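家のロボット、いつ皿を片づけてくれるの?と聞かれるので

シェア 49　コメント 2

前回の食洗機の話に、思ったよりたくさん反応をもらいました。中でも多かったのが「で、結局ロボットは家事ができるようになったんですか」という質問です。食洗機に皿を入れるところから、出して棚に戻すところまで全部やってくれるなら買う、という人が私のまわりだけでもかなりいます。私も買います。たぶん初日に並びます。

私の今の答えは「ひとつの作業を、決まった場所でなら、見ていて声が出るくらい上手。でも台所をまるごと任せるのはまだ」です。これだけだと夢のない話に聞こえるかもしれませんが、私はこの一年でむしろわくわくが増しました。その理由を書きます。

11月の水曜日、ウルディス・アドマイティスさんのところへ遊びに行ってきました。Talturineという小さなチームで、物をつかんで、運んで、入れる、という動作ばかりを延々とやっている人たちです。以前このブログで洗濯ばさみの話をしたときにメールをくれたのがウルディスさんで、それ以来、月に一回くらい長いメールをやりとりしています(ほぼ洗濯物の話です)。

午後いちばんに着いて、コートも脱がないうちに「まず触ってみて」とグリッパーを渡されました。手で握って使うタイプで、握ると先の黒い指が閉じ、ゆるめると開く。なんだトングじゃないか、と思いますよね。私も思いました。ところがスポンジをひとつつまもうとしただけで、自分がふだん指先にどれだけ頼っていたかを思い知ることになります。

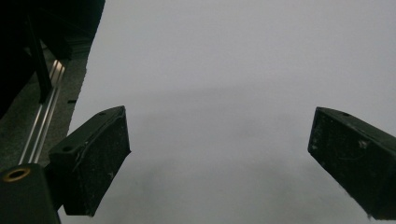

いちばん困ったのは、触った感じが来ないことでした。素手なら、スポンジに触れた瞬間に「あ、いま当たった」とわかって、そこから力を足していけます。グリッパーだと、目で見て、たぶんこのへん、と思って握るしかない。最初の何回かは手前で空振りして、次は押しすぎて、つかむ前にスポンジが向こうへ逃げていきました。横で見ていたサルミーテ・モツクスさんが声を出さずに肩をふるわせていたのを、私は見逃していません。

サルミーテさんはチームでいちばん上手な人で、とにかく動きに迷いがない。コツを聞いたら「急がないこと。つかむ前に一瞬だけ止まると、あとで見る側にもわかりやすいの」とのこと。この「見る側」というのが機械のことなんですね。人がやった動きをお手本にして、機械のほうに覚えさせる。だから雑にやると、雑なところまで覚えてしまうそうです。耳が痛い。うちの皿の重ね方なんて、絶対にお手本にしてほしくありません。

ひとつの作業につき、お手本は500回分そろえるのがTalturineの目安だそうです。500回ですよ!同じスポンジを、同じかごに、と思って聞いていたら、全部ちょっとずつ変えるのだと言われました。置く場所をずらす、向きを変える、かごのほうも動かす。いつも同じ場所にあるなら覚えるのは簡単で、でもうちの台所でスポンジがいつも同じ場所にあったためしがない。そう話したら、ウルディスさんに「だから変えるんです」と真顔で言われました。

やわらかい物が難しいという話もたくさん聞きました。箱や積み木は、つかんでも形が変わりません。スポンジはつぶれるし、つまむ場所によって反対側がお辞儀をします。布巾になるともっとひどくて、持ち上げるたびに違う形になる。洗濯物たたみがなかなか片づかない宿題として残っているのは、そういうことなんだなと、自分の手で失敗してみてようやく腑に落ちました。

それから「入れる」。これも甘く見ていました。かごに入れるなんて上から落とせばいいじゃないか、と。でもふちに当たれば外にこぼれるし、低いところまで下ろそうとすれば今度はグリッパーの指がふちにぶつかります。片手でかごを軽く押さえておけば楽なのに、と思ったところで、両手でやる意味がわかってきます。人間って、片方の手で何かしているとき、もう片方の手が勝手に手伝っているんですよね。瓶のふたを開けるときも、にんじんを切るときも。ふだんは数にも入れていない仕事です。
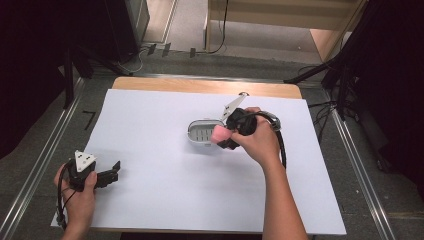

両手にグリッパーを持つと、難しさは倍では済みません。右に集中すると左がお留守になる。左を直そうとすると、右が握る力をゆるめてぽとっと落とす。私が続けてできたのは最大2回でした。サルミーテさんはおしゃべりしながらずっとやっています。しかも途中で夕飯の献立の相談までしてきました(きのこのスープに決まりました)。

では、覚えた機械のほうはどうなのか。夕方、ウルディスさんのパソコンで、Vonariという名前をつけているアームが片づけをする動画を見せてもらいました。これがもう、よかった!物の手前ですっと減速して、一瞬止まって、それからつかむんです。サルミーテさんの止まり方とそっくりで、思わず「あっ、サルミーテさんだ」と言ってしまいました。本人は「私のほうが速い」と少し不満そうでした。

もちろん失敗の動画もあります。つかみそこねたのに気づかず、何も持っていない指を丁寧にかごの上まで運んで、丁寧に開いて、満足げに戻っていく。満足げというのは私の勝手な感想ですが、あれは見ていてかわいいです。ただ、家でこれをやられると困りますね。床にスポンジが落ちたまま、本人(?)は片づけたつもりでいるわけですから。つかめたかどうかを自分で確かめて、だめならやり直す。そこがうまくなったら一気に家に近づくんじゃないかと、素人ながら思っています。

もうひとつの壁は、作業と作業のつなぎ目です。うちの夕食後を思い出してみると、皿を下げて、残り物を容器に移して、ふたが見つからなくて引き出しを全部開けて、あきらめて別の容器にして、台を拭いて、拭いている途中で鍋がまだコンロにあることに気づく。ひとつひとつは小さな作業でも、順番がぐちゃぐちゃです。機械が得意なのは今のところ「拭く」とか「入れる」とかの一個ずつで、ふたが見つからないときにどのあたりであきらめるか、みたいな判断はまだまだ先だとウルディスさんは言っていました。私もあきらめどきはわかっていないので、これはお手本になれません。

工場や倉庫のほうは、家よりだいぶ先を行くと思います。ウルディスさんの知り合いがPriedītisという木のおもちゃの工房をやっていて、部品を箱に入れる工程だけアームに任せられないか、相談が来ているそうです。こちらは部品の形が決まっているし、台の高さも変わらない。猫も乗ってきません。うちには乗ってくるのがいます。家庭用を作る人は、まず猫のことを考えてほしい。

帰りの電車で、ずっと自分の右手を眺めていました。切符を出して、眼鏡を上げて、かばんの底から飴を探し出して、包み紙をむく。しかも全部、前を見たまま。今まで何とも思わなかったのに、グリッパーを握ったあとだと手品みたいに見えます。家に帰ってからも、皿を洗いながら「いま左手、何してた?」といちいち止まってしまって、いつもの倍近い時間がかかりました。

質問への答えに戻ると、「皿を片づけてくれるロボットを今年買うべきですか」なら、私はまだ待ちます。「スポンジをかごに入れてくれる機械を見に行くために電車に乗る価値はありますか」なら、あります、すごくあります。あの一瞬の止まり方を見たら、きっと誰かに話したくなります。

次は布巾をやるそうで、春になったらまたおいでと誘ってもらいました。それまでにトングで練習しておくつもりです。今夜はまず、冷蔵庫のミニトマトから。

コメント(2)

Jerkness
ミニトマトは難易度が高いと思います。ゆで卵のほうがまだ転がりません。うちの子とトング競争をしたら完敗しました。

まめ皿
猫対策、切実です。うちのは掃除機にも乗ります。布巾の回、楽しみに待っています!

最近の記事
・食洗機に入らないあの鍋をどうするか
・洗濯ばさみを機械の気持ちで考える
・ふたの引き出しを整理した(三日もった)
・きのこのスープ、教わったとおりに作ってみた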